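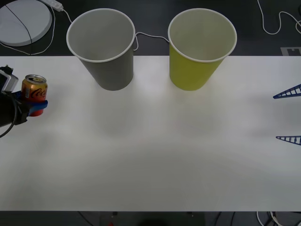 Slide 1. Start with what we were asked to look at. The Okside kit from Celtley is a two-arm tabletop package sold to small labs, training centers and design shops that want to try automation without building a cell. I had it on loan through June, and the next twenty minutes are what I'd tell a friend who was thinking of ordering one. Point at the left of the slide: cola can in the blue fingers, two paper cups standing near the back edge, and the other arm's fingers open on the right. Drinks handling is the job I used for most of the review, so most of the numbers tonight come from cups and cans.

Ask for a show of hands here: who has run a two-arm setup before? If it's most of the room, skip slide 2.

Slide 2. What comes in the package. Two arms, two grippers, a wrist camera for each, a fixed camera, power supplies, and the Silel software on a one-year license. No table. No computer either, and the spec sheet is easy to misread on that point. Price as quoted to me was $1,988 a month on the lease plan, with a three-month minimum. They also sell it outright but the quote depends on the support tier, so I'm leaving it off the slide.

Slide 3. Setup. Took me 38 minutes from opening the second box to the first move, working alone. The printed guide is good up to calibration and thin after that. Calibration is done from the fixed camera and you repeat it if anything gets bumped. Cables: buy longer ones. The ones supplied reach the back of a normal table and stop there. Mine ended up on the floor behind the work area and I'd plan that better next time.

Slide 4. The fingers. Spend some time on this one. They are a soft lattice that bends around whatever it closes on, so you don't set a width for each object. You set a force limit and let the shape do the rest. Cans are easy. Paper cups are the real test, since too much force creases the wall and too little lets the cup slide. The default force setting was too high for paper. I dropped it by two steps and left it there for the whole review.

Swapping a finger takes one small screw. Replacements come in pairs only. I asked Celtley about singles and they said maybe later in the year.

Slide 5. Wrist view. Let them look at it for a few seconds before talking. 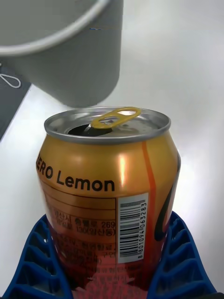 Wrist camera view: opened lemon can in the blue fingers, gray cup close above the lid.

Points to make on this one. The camera is close enough to read large print on a can, and you can see the tab and the opening clearly. That's useful if you want the software to check whether a can is open before it does anything else. Small print is hit or miss. The dense Korean text on this can is partly blurred, while the barcode digits can be read. If label reading is your main job, budget for a better camera.

Second point: clearance. Look at the gap between the cup and the lid. The Silel planner has a setting for how close two held objects may get, and it ships with a cautious value. For two-arm work you'll end up changing it. Do it in small steps and keep a hand near the stop button.

Slide 6. Results. I ran 235 cup and can cycles over the loan period. Read the table from the slide, don't round. Most of the failures were bad grasps on cups, nearly all of them before I changed the force limit. The arms themselves never faulted. The software froze 3 times, each time while saving a recording, and a restart fixed it. Celtley support answered by email the same day twice and the next morning once.

Slide 7. How it compares. The only other kit I've used for long is the Meng bench set. Meng is faster and the arms reach farther, but the grippers are plain parallel jaws and you'll be making your own pads. Okside is slower and kinder to soft objects. The Meng software is harder to learn – I'd allow a week for a new person, versus about two days on Silel.

Slide 8. Who should get it. Teaching labs, yes. Anyone working on grasping or two-handed tasks, yes, on the lease first. Production work, no. It isn't rated for it and the duty cycle in the manual says so on page one.

If asked about noise: fine in an office, fans are louder than the joints.

If asked about liquids: the arms have no splash rating. Put it in writing with Celtley before you pour anything near the wrists, and ask what the warranty covers.

If asked about left and right arms: same part, different mount. One spare covers both.

Leave slide 8 up for questions. Price sheet and my settings file are on the handout.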